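Intro to Everyday Economics – Handout 4: Opportunity cost, or what you gave up to be here

Hi all. I promised I'd type up my notes from the board, so these are them, with a few bits I skipped when we ran out of time. Bring your Esolden problem sheet on Tuesday, even if it's a mess!

So, opportunity cost. The cost of a thing is the next best thing you could have had with the same time or money. Only the next best one. Please don't add up everything you passed on (a lot of you did this on the January quiz, and I had to be a bit mean with the red pen).

My bakery example again. Yip is a small town bakery with one oven. An hour of oven time makes 8 trays of rolls or 4 trays of pies. If the baker spends the hour on pies, the cost of those 4 trays is 8 trays of rolls, so each tray of pies costs two trays of rolls. Flip it around and each tray of rolls costs half a tray of pies. Do that flip yourself on paper – it's where most of the slips happen.

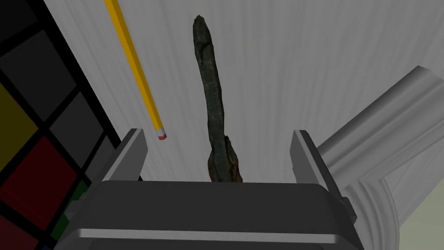

Fig. 1. Gripper with its two fingers open (computer rendering).

Now add a second bakery, Tosum, across the river. Its oven is worse at everything: 3 trays of rolls an hour, or three trays of pies. People look at that and say Tosum should give up and go home. But look at what a tray of pies costs over there. One tray of rolls! At Yip it costs two. Tosum gives up less to make a pie, so Tosum has the comparative advantage in pies, and Yip has it in rolls. Any swap between one and two trays of rolls for a tray of pies leaves both towns better off. I find this lovely every single year.

Sunk costs got rushed, sorry. Say you paid $34 for a ticket to the Gorkia folk festival, no refunds, and on the day you'd much prefer to stay in. The $34 is gone either way, so leave it out. Compare the evening at the festival with the evening on your couch and pick the one you like more. I know it feels wasteful. I have sat through some terrible concerts on account of this feeling, and I teach the stuff.

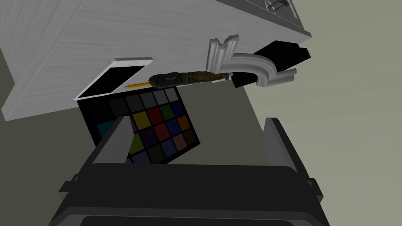

Fig. 2. Pencil and touchscreen device, rendered.

For next time, read the chapter on trade and redo the two bakeries with Yip's oven making 8 trays of pies an hour as well as 8 of rolls. Who should bake what now? Work out the costs for each town before you answer (it's a slightly sneaky one), and write a sentence or two on what you find. Office hours are the same as usual, and the door's open if the light is on.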